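Moving the Tidico database to a new server

Read this whole section before you begin. The move takes the Tidico service offline, and users will see a connection error until you reach step 12.

What you need

An administrator account on both the old and the new server
The Tidico installer, same version as the one now running
Enough free disk space on the new server for two copies of the database
The license key from your order e-mail

Note: Do not upgrade and move on the same day. If the new server will run version 8, upgrade the old server first, let it run through one nightly backup, and then come back to this section.

Part A: Back up the old server

1. Ask all users to log out. Open Tidico Console and click Sessions to see who is still connected.

2. In the Services window, stop Tidico Scheduler first and then Tidico Server. If you stop them in the other order, the scheduler will keep trying to reconnect and fill its log file.

3. Open the Tidico data folder. By default it is called TidicoData and sits at the top level of the drive you chose during setup.

4. Copy the whole folder to a network share or an external drive. Include the hidden subfolder named keys. Without it the passwords stored in the database can't be read.

5. Copy the file tidico.conf from the program folder. Save it as tidico_old.conf.

Caution: Do not open the database files in a text editor, even just to look. Some editors change the line endings on closing and the file will no longer load.
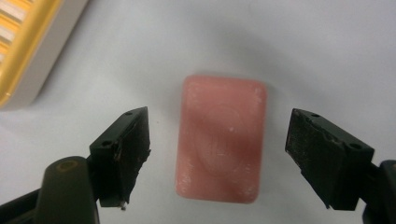 Part B: Install on the new server

6. Run the installer and choose Custom. Clear the check box next to Create sample database.

7. When you are asked for a data folder, give the path you want to use from now on. The path can be different from the one on the old server, but it must not contain spaces.

8. Finish the installer and leave Start service now unchecked. If you checked it by mistake, stop both services before you go on, and delete whatever is in the new data folder.

9. Copy the contents of the saved TidicoData folder into the new data folder. Check that keys came across too.

10. Open the new tidico.conf in Notepad and compare it with tidico_old.conf. Carry over these lines by hand:

port=
max_sessions=
mail_host=
backup_path=

Leave data_path= as the installer wrote it. If you paste the old file over the new one, the service will look for a folder that isn't there and stop with "Data path not found."

Note: max_sessions accepts a value up to 2,000. On a server with less than 8 GB of memory, keep it at 1,000 or lower.

11. Start Tidico Server. Wait for the line "Ready for connections" in server.log, and then start Tidico Scheduler.

12. Open Tidico Console, enter the license key, and log in with your usual account.

Part C: Point the workstations to the new server

If your workstations connect by host name, change the DNS entry and you are done. If they connect by IP address, each one has to be changed under File -> Connection -> Server. The Gornar add-on keeps its own copy of the address in gornar.ini, so change that as well.

Problems

The progress bar stops at 70 percent on first start. The search index is being rebuilt. Large databases can sit there for quite a while. Don't end the process.

Users can log in but see no records. The service is running on an empty database. Check data_path= against the folder you filled in step 9.

"Key file mismatch." The keys folder is missing or comes from an older backup. Stop both services and copy it again from the old server.

Keep the old server switched off but intact until you have restored at least one backup from the new one.

Section last revised January 25, 2021, by Loan Khúc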